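Notebook, ticket validation bench
May 11, 2020

Draw terminal, Jumton build, second pass on the coupon reader.

Carried on from the duplicate serial fault. Loaded the Tisow test roll again, 500 coupons, same paper weight as the December roll but from a different printer. Reader set to slow feed, lamp at the lower setting. Log written to the bench machine, not to the shared drive, which was full again this morning.

Results, slow feed:
Read first time: 455
Read on second pass: 39
Rejected: 6

All six rejects fail on the check digit. Printed digits are legible by eye and the check sum works out by hand, so the fault is in the read. Four have the fold line running through the last group of the serial. The other two have no fold and I have no explanation for them yet. Kept in the envelope marked R, do not put them back with the roll.

Duplicate serial fault: reproduced once, at coupon 278. Sequence as logged: coupon read, prize table queried, reply late, reader retries, second query goes out with the same serial and a new transaction number. The table then answers both. Terminal shows "already paid" to the seller on a coupon that has not been paid. This matches the complaint from the Mwakyusa kiosks, where the line is slow most afternoons.

Tried the longer timeout. Fault did not come back in one full roll, but one roll is too little to say anything. The retry should carry the original transaction number whatever the timeout is. Raised with Flisar as a change to the message format, since they own the table side. Until they answer, leave the timeout long on the bench terminal only. Do not push it to the kiosks.

Small prizes: refund tier pays correctly. Series match with wrong number pays nothing, as per rules. Last-digit tier rounds down where the stake is split between two holders, and the rules sheet says nothing on rounding. Need the wording from the draw office before touching it.

Hand draw for the fallback procedure still to be written up. Old text refers to a drum we no longer have. Draft: slips folded once, checked against the list by two people, drawn singly, number read aloud and entered before the next slip is taken. Unsold numbers stay in. 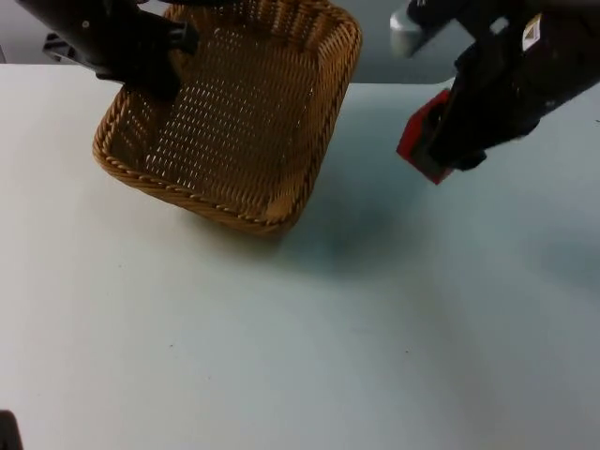
Woven basket with braided rim, on the pale tabletop.

Next:
Three more rolls at long timeout, fast feed on the last.
Flatten the folded rejects and read them again.
Compare lamp settings on the two unfolded ones.
Ask for the rounding rule in writing.
Clear old logs off the shared drive, keep everything from December.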